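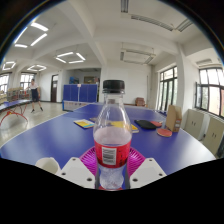
## Questions I get about the games room

**Can I leave my stuff on the table tennis table?**
Between games, sure! Bottles, books, cups, whatever – I do it too. Just clear it all off before you play.

**Where do the paddles go?**
Back in the Wragg cupboard by the door, please (the red ones go missing the most).

**Do I need to book?**
Only after 6 in the evening. Before that you can wander in, and if someone's waiting, keep it to 10 minutes a game.

**Are drinks okay?**
Yes, as long as there's a lid on. An open cup next to a fast backhand makes me nervous.

**What if I find a book lying around?**
Pop it on the Esen shelf and I'll ask in the group chat.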